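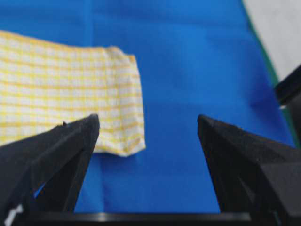

Zurnside Supper Club – Minutes, 5/4/24

Present: me (taking notes again, my pen ran out halfway so forgive the gaps), Szabolcs Orbán, Győző Barta, the Takács sisters, Rasa, and most of the Tuesday-shift cooks who could get away early. Apologies from Primeo Bakery, who had an oven man coming.

Last meeting's minutes
Read and passed. Győző wanted it noted that he did not "storm out" over the dumplings, he had a bus to catch. Noted!

Money
We have $852 in the account after paying the hall through to the end of summer. That's better than I expected, and I said so, and then everybody had ideas for spending it. Szabolcs asked us to hold on until the gas bill comes in, and we agreed, a bit sulkily.

The menu
This took up most of the evening. We're down to two possible main dishes for the next supper, the paprika chicken and the mushroom stew with barley. I love the stew (I make it at home all winter) but Rasa pointed out that it sat in the pot last time while people lined up for seconds of chicken. The older Takács sister thinks we put it at the wrong end of the table. We went back and forth on this for ages and finally settled on cooking both, with the stew first in line and the chicken after it. Rasa will do the barley the night before so it isn't gluey.

Dessert is plum cake if Primeo can let us have the trays at the same price. If they can't, it's rice pudding, and I don't want to hear any moaning.

Kitchen things
Dish towels again. They go home in people's bags and come back in September, or they don't come back at all. Rasa offered to sew a loop on each one so they can hang by the sink, and we all said yes please. Győző asked if the loops could be a color. Rasa said the loops would be whatever she has in the drawer.

The big pot has a loose handle – please lift it from underneath until Szabolcs gets to it with a screwdriver. Also, the good ladle is missing. It has a long handle and a dent in the bowl, and I'd really like it back, no questions asked.
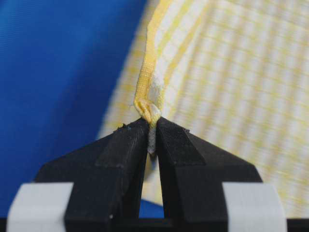
Gathered cloth and two black fingertips.

Seating
We tried the long tables end to end last time and I thought it was wonderful, everyone passing bread down the line and talking to people they'd never met. Three people told Győző they felt stuck in the middle, though, and couldn't get out to the restroom without climbing over someone. The plan now is the same long tables with a gap halfway. Győző is drawing it up. Someone should check that the piano can move over by the window, because it's right where the gap would go.

Music
Szabolcs's nephew has offered to play accordion again. Agreed with pleasure, but after the soup this time, and nearer the door.

Who's doing what
Szabolcs – gas bill, pot handle, speaking to his nephew
Győző – table plan, piano
Rasa – barley, towel loops
The Takács sisters – chicken, and calling Primeo about the trays
Me – these minutes, and asking around about the ladle

Any other business
The younger Takács sister would like us to try a soup swap, where everyone brings a jar and takes a different one home. I think it's a great idea! We ran out of time to talk about labels and who has a spare cooler, so it goes first on the list next time.

We finished up late and Rasa locked the side door.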